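Session 8: what a gripper cell really costs

Right, money! I asked Noltavov and Grurndale for quotes in January and both left out the bits I always end up paying for.
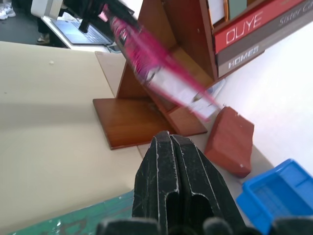
Start with the fingers. I treat them as consumables, like printer ink, and put in a spare pair per arm from day one. Then there's the boring stuff (trays, mats, books, stands), which I cap at £214 a bench. Delivery took 18 days last time, so order early. Longo will knock a bit off if you ask for two arms together, so do ask!

For next time, draft a one-page budget for the Hullano bench and keep £100 back for cables.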